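Buscar en el cuaderno Buscar Entradas Etiquetas

Cuaderno de taller: sutura, tejido y consumibles
Jueves, por la tarde. Francine Carrier
3 comentarios · 2 compartidos

Sigo donde lo dejé en julio, con el hilo negro y la aguja curva. Quedaban por probar los dos lotes de tejido de Proston y la bobina nueva de Isska, la que llegó con la etiqueta medio despegada. La bobina vieja está en el cajón de abajo, no la tiréis todavía.

Tejido. Saqué los bloques de la nevera a primera hora y los dejé en la bandeja con el paño húmedo. El lote claro se desgarra antes. Con puntos a menos de tres milímetros del borde se abre al tensar, así que lo dejo para practicar la entrada de la aguja y nada más. El otro lote aguanta bien el nudo. Hay que ir humedeciéndolo cada pocos minutos; en cuanto se seca la superficie, la aguja entra a tirones y el agujero queda más grande de lo que debería.

Hilo. Corté tramos de 22 cm para sutura continua y de 10 cm para puntos sueltos. Los de 22 son largos de más para un campo tan pequeño. Se pasa una más tiempo recogiendo el sobrante que cosiendo. Con los de 10 se llega justo a tres lazadas y a veces falta cola para la última. Probaré algo intermedio la semana que viene. El de Isska tiene más memoria que el de Ladura: sale de la bobina con la curva puesta y la conserva. Estirarlo entre los dedos antes de empezar ayuda un poco.

Nudos. Hice 19 puntos sueltos en el lote bueno. Cuatro se aflojaron al cortar y los cuatro eran del principio, con la primera lazada simple. A partir de ahí pasé a lazada doble, luego simple, luego simple en sentido contrario, y no volvió a pasar. Anoto también que tirar en horizontal, pegada al tejido, deja el nudo plano; si levanto las manos se monta y queda un bulto a un lado.

Aguja. La dejé caer dos veces en el cambio de una mano a otra. Creo que era por cogerla demasiado cerca de la punta. Cogiéndola a dos tercios, contando desde la punta, gira menos. Revisé la punta con la lupa al terminar y tiene un rebaba pequeña. Va al bote de desecho y mañana abro otra del sobre de Fothergill.

Pendiente:
- pedir tejido del lote oscuro, el claro no
- preguntar a Ladura si sirven el hilo en tramos cortados
- limpiar las mordazas con cepillo, se quedan restos entre los dientes
- apuntar en el inventario de consumibles que quedan unos 2000 cm de hilo en la bobina nueva

Lo que más tiempo me quita sigue siendo el hilo suelto. Cada vez que acerco los dos instrumentos para pasar la aguja, el sobrante acaba donde no debe, y cuando quiero tirar de la cola me encuentro con una vuelta que no es la mía. Lo típico es lo de las hebras negras enrolladas en la muñeca articulada del instrumento de arriba, con la aguja ya entre las mordazas dentadas del de abajo. En esa posición no conviene tirar: primero se saca la vuelta de la muñeca y después se sigue con la aguja. Mañana empiezo con el tramo corto y comparo. 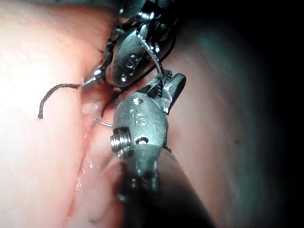
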